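Start Aktuelles Sortiment Werkstatt Händler Presse Kontakt

Presseinformation, Februar

Zavau bringt Ordnung auf den Tisch: Die neue Reihe Siliņa ist da

Ich schreibe unsere Pressemitteilungen ja immer noch selbst, und wer schon einmal eine bekommen hat, weiß, dass ich mich dabei schlecht kurz fassen kann. Also, los geht's: Wir haben eine neue Reihe! Sie heißt Siliņa, sie besteht aus Körben, Bechern und Brettern, und sie ist für all die Tische gedacht, auf denen nach dem Frühstück immer noch etwas herumsteht (bei mir ist das jeder Tisch in der Wohnung, auch der im Flur).

Angefangen hat das Ganze mit einem Streit. Ilze Eglītis, die bei uns die Formen entwirft, wollte einen geschlossenen Korb. Ich wollte Löcher. Löcher sind leichter, man kann den Korb unter den Wasserhahn halten, und ich sehe von außen, ob mein Schlüssel drin liegt oder wieder in der Jackentasche steckt. Wir haben das an einem langen Vormittag ausdiskutiert, mit sehr viel Kaffee, und am Ende hat Ilze die Wände gelocht und ich habe dafür bei den Farben nachgegeben. Ich hätte nämlich alles in Weiß gemacht. Ilze hat Lachsrosa gesagt und ist dabei geblieben, und inzwischen ist das mein Lieblingsstück, was ich ihr gegenüber erst seit Kurzem zugebe.

Die Becher sind das Gegenteil davon: dunkel, ruhig, mit schwarzem Henkel. Der Farbton liegt irgendwo zwischen Grün und Grau, und je nach Tageszeit streiten wir uns auch darüber. Morgens um 9 Uhr finde ich ihn grün. Dazu kommt das braune Holzbrett, auf das man die Becher einfach stellt und dann alles zusammen hinüberträgt, vom Herd zum Tisch oder vom Tisch aufs Sofa. Ein Tablett mit Rand wollten wir ausdrücklich nicht, ein Brett kann man umdrehen und Brot darauf schneiden. 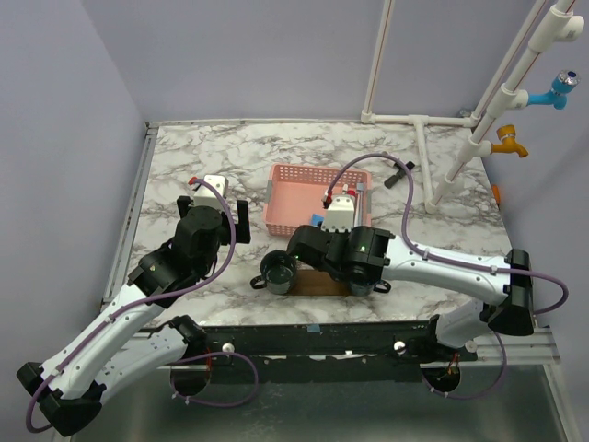
Lachsrosa Korb, dunkler Becher und braunes Holzbrett auf einer Tischplatte in Marmoroptik.

Ich mag an dieser Zusammenstellung, wie warm das Rosa auf dem Weiß und Grau der Platte wirkt. Auf hellem Untergrund kommt es viel besser heraus als auf unserem alten Eichentisch in der Werkstatt, auf dem die ersten Muster monatelang standen und ehrlich gesagt ein bisschen müde aussahen. Wer zu Hause eine dunkle Arbeitsplatte hat, dem würde ich eher zum hellen Korb raten, den es ebenfalls gibt. Und in den Korb darf natürlich hinein, was will: Servietten, Teebeutel, Ladekabel, die kleinen Sachen, die beim Abräumen übrig bleiben und für die sich keine Schublade zuständig fühlt.

Verkauft wird die Reihe ab Februar, zuerst bei unserem Handelspartner Bramard und in unserem eigenen Laden. Die erste Auflage umfasst 666 Körbe. Ja, die Zahl ist uns auch aufgefallen, allerdings erst, als die Kartons schon beschriftet waren! Der Korb lässt sich stapeln, das Brett passt hochkant daneben, und die Becher gibt es einzeln oder als Set mit zwei Stück. In die Spülmaschine dürfen Korb und Becher, das Brett bitte von Hand abwaschen und ab und zu ölen.

Ieva Petrauskas leitet den Einkauf bei Bramard und hat die Muster vorab zu Hause gehabt. »Ich wollte den Korb eigentlich nur fürs Obst ausprobieren«, schreibt sie mir. »Jetzt steht er neben der Kaffeemaschine und meine Kinder werfen alles hinein, was sonst auf dem Tisch liegen würde. Zurückgeben kann ich ihn wohl nicht mehr.« Kannst du behalten, Ieva, steht schon so in der Liste.

Zum Start zeigen wir Siliņa im Plerus, dem kleinen Ausstellungsraum gleich neben unserer Werkstatt. Dort decken Ilze und ich einen langen Tisch und räumen ihn wieder ab, das dauert 90 Minuten und wer mag, darf mitmachen. Es gibt Kaffee aus den neuen Bechern und Kuchen vom Brett. Für Redaktionen halten wir Musterstücke bereit, die wir gern auch verschicken; schreibt uns einfach dazu, welche Farbe der Tisch hat, auf dem fotografiert werden soll, dann suche ich den passenden Korb heraus.

Über Zavau
Zavau entwirft Dinge für Küche und Esstisch. Wir sind eine kleine Firma mit einer Werkstatt, einem Laden und zu vielen Bechern im Regal. Presseanfragen und Musterbestellungen bitte über das Kontaktformular im Pressebereich, vormittags erreicht man uns am besten.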